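Fault report on the gripper width problem, as a thread, as several people have asked for it in one place. It covers the false opening values in the bagged sponge set and the arm stop on 23rd August. Long. Mute if you don't care about fingertip tracking.

Background for anyone outside the project. We record handling tasks with hand-held Clisholm grippers. The person moves the tool, the tool's camera records, and Trakby works out pose and finger opening afterwards. A policy trained on that output then runs on the arm in the Grevness cell.

The opening isn't measured by an encoder on the version we have. Trakby gets it from the video. It looks for the two yellow fingertips, takes the distance between them in the image, and converts that to millimetres with a calibration table.

This has been fine for months. Cups, cartons, cable reels, folded cloths. Repeatability against callipers was well inside what the arm needs, and we stopped checking it on every object, which was the first mistake.

The task in question: pick up a yellow sponge block in a clear plastic bag, move it across the table, put it down. Soft object, slippery cover, edges that change shape as you close. We wanted it because the policy was poor at soft things in film. 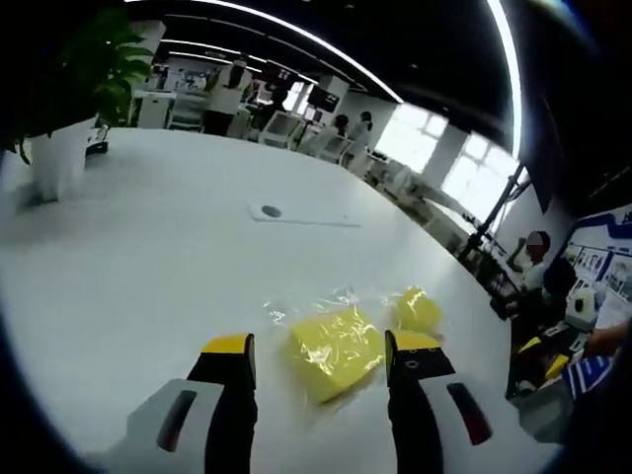

Why didn't the tracker flag the bad readings as uncertain?

Its confidence score only measures how well a patch matches the fingertip colour and how steadily it moves between one video frame and the next. A sponge held between the fingers matches the colour well and moves with the tool, so it scored as high as a real tip and sometimes higher.

So the tracker would start on the two real tips, follow them in towards the object, and somewhere near contact one of the tracks would slide onto the sponge. After that it was reporting the distance between one fingertip and a piece of foam.

Effect on the numbers: the opening comes out too small. The sponge lies between the tips, so any patch on it is closer to the opposite tip than the real one is. The error always has the same sign, and that matters for what came next.

A noisy signal would have been averaged out or rejected. A steady offset in one direction is something a policy will learn perfectly well. Ours learned that the correct grip on a bagged sponge is a good deal tighter than any person had applied.

The stop itself. Third run of the day in the Grevness cell. Arm approached, descended, closed. Commanded opening kept falling after the foam was already compressed. Finger motor current went over the limit, the drive tripped, and the arm held position with the bag in the fingers.

No injury, and the guard door was shut. The gate interlock and the current limit both did their jobs. I'm still writing it up as a safety matter, and the reason is in the next post.

After the trip someone cleared the drive fault from the panel and the controller resumed the last command, which was still "close". Fingers tripped again straight away. If a hand had been in there freeing the bag, the fingers would have closed on it.

To be clear about the order: the door has to be shut to clear the fault, so a hand in the fingers should be impossible. But the door has a service override and it gets used. I don't accept "should be impossible" as the only layer.

That makes 2 separate faults, and I want them kept separate. One is bad data from the tracker. The other is a controller that keeps a stale command through a trip. Fixing either one would have hidden the other for a while.

On to the data. I re-ran all 270 sponge recordings with the tips marked by hand at contact and at release, then compared with what Trakby had written out. 216 of them had at least one finger track on the wrong thing while the object was held.

Worst error in the set was nearly 19 mm. On an object this size that is the difference between holding it and trying to put the fingers through it.

The errors don't show up when you play the recordings back, by the way. The overlay draws a small cross on each track. On yellow foam, through shiny film, with the tip right beside it, a cross a little way off looks fine at normal speed. Several of us had watched these and passed them.

The bag makes it worse. Bare foam has a dull, even surface and the tracker could sometimes separate it from the tip by texture. Film adds bright highlights across the folds, and the tips have highlights as well. The feature it was using to tell them apart went away.

Lighting is the other contributor. The recording room has daylight on one side and long strip lights overhead, and the tables are white and glossy. Reflected colour off the tabletop is real. With the tool low and the tips near the surface you get a yellow patch on the table that is within the colour threshold.
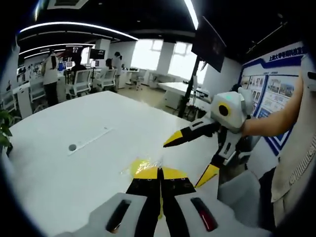 I had discounted that at first. The patch on the table stays close to the tips and fades as you lift, so I assumed the tracker would never hold it for long. In the re-run it did hold it, in a few recordings, during slow approaches with the fingers well open.

Those cases give an error of either sign, depending on which side the patch falls. They are also short. I have marked them but I don't believe they contributed to the stop.

Things I checked and ruled out, so please don't send them to me again:

Loose finger linkage. Measured, within tolerance on every tool we have.

Lens calibration. Redone from scratch, the difference is negligible at the distance of the tips.

Dropped video frames. There are some, they are logged, and they don't line up with the bad stretches.

Two people recording at the same table. Also asked more than once. A second gripper in view has yellow tips too and it would be a reasonable suspect. The tracker only searches a fixed region near its own fingers, and I found no recording in the sponge set where it jumped to the other tool.

I'd still rather people kept some distance between tools. The search region is fixed in the image, and anything that enters it is fair game. That will go in the recording notes.

What has changed so far on the tracker side. It now uses the black part of each finger as well as the tip. A finger is a rigid thing of known shape, so if the claimed tip isn't at the end of a black section at the right angle, the reading is thrown out and the gap is marked as missing.

Missing is fine. The training code can deal with missing. It can't deal with wrong and confident.

Second change: both fingers are driven by one linkage, so they move symmetrically. If the left has closed by some amount and the right claims a lot more, one of them is false. This check costs almost nothing and should have been in from the start. It catches most of the sponge cases without the first change.

It misses the cases where both tracks slide onto the foam together. There are such cases. With a large block between the fingers they can be quite symmetrical.

Third: tips in another colour. Pasaribu can supply the same tip moulded in blue and a trial set is on order. I'm not keen on this as the main fix. It moves the problem to blue objects, and the calibration table has to be redone for each tool.

On the controller side. Any finger drive trip now clears the command queue and sets the finger target to the measured position. Clearing the fault from the panel leaves the fingers where they are. A new close command has to be issued by a person, at the panel, with the door closed and the override off.

The current limit for soft objects has come down too. It had been set for the cable reels and never revisited. With the new limit the first trip would have happened earlier, with less squeeze on the block. The bag would probably still have torn.

Tested so far: forced trips with the fingers empty, with foam, and with a steel bar. No movement after clearing in any of them. Still to test: a trip during a power dip, when the measured position may itself be stale. Until that is done the service override stays locked out.

Status of the old data. The affected sponge recordings have been pulled from training. They haven't been deleted. The video is good and the pose is good, and only the opening needs recomputing. I'll put them back once the new tracker agrees with the hand marks.

If you have used our sponge set in your own work, check the date on the opening file. Anything written before the tracker change should be treated as suspect during the hold. Approach and retreat are mostly usable, apart from the table reflection cases, which are listed in the notes beside the set.

And if you use any colour-based tip tracking of your own, try it on an object the same colour as your tips before you record a whole set. It takes a few minutes with a pair of callipers. We had the callipers in the drawer.

Next step is the same comparison for the other yellow things we have recorded, starting with the dusters. I'll add the results under this post.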